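Jul 6, 2025

Spät, müde, nur schnell das Wichtigste. Die Mail vom Verband ist da. Ich bin im Sichtungskader!! Dreimal gelesen, dann Mama angerufen, die hat sofort geweint. Papa nur: "Und wer fährt dich da immer hin?" Typisch.

Vier Lehrgänge bis zum Winter, der erste gleich in den Ferien. Pitcherinnen zwei Tage früher anreisen, steht im Anhang. Packliste auch. Metallspikes verboten, also neue Schuhe -- toll. Eigenanteil 500 Euro für alles zusammen, ohne Fahrt. Muss mit Oma reden. Oder den Samstagsjob doch wieder anfangen, mal sehn.

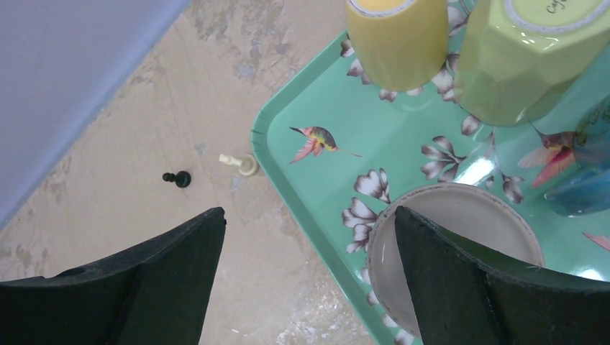 Heute trotzdem Ligaspiel gegen Josby, auswärts. Platz staubtrocken, im zweiten Inning schon Sand in den Zähnen. Erstes Inning furchtbar, zwei Walks, dann ein Wild Pitch, Läuferin nach Hause. Danach besser. Changeup kam endlich tief, die haben reihenweise drübergeschlagen. 83 Würfe insgesamt, Schulter ok, Unterarm zieht ein bissschen. Eis drauf.

Gewonnen, knapp. Letztes Aus ein Flyball ins Leftfield, ich konnte gar nicht hingucken.

Shoaib hat nach dem Spiel lange mit mir geredet. Also Trainer Dogar, aber keiner sagt das. Er meint, ich soll vor dem Lehrgang nichts mehr am Windmill ändern. Nur Hüfte, Hüfte, Hüfte. Und weniger zum Dugout schauen, wenn was schiefgeht. Hat er recht, nervt trotzdem.

Auf der Rückfahrt im Bus Stau hinter Ronden, alle am Singen, ich mit Kopfhörern und der Mail nochmal. Habs den anderen noch nicht gesagt. Weiß nicht, ob noch jemand aus dem Team eine bekommen hat, und wenn nicht, wird es komisch.

Morgen: Anmeldung ausdrucken, Passfoto suchen, Arzttermin wegen Attest. Handschuh fetten nicht vergesen.

Licht aus.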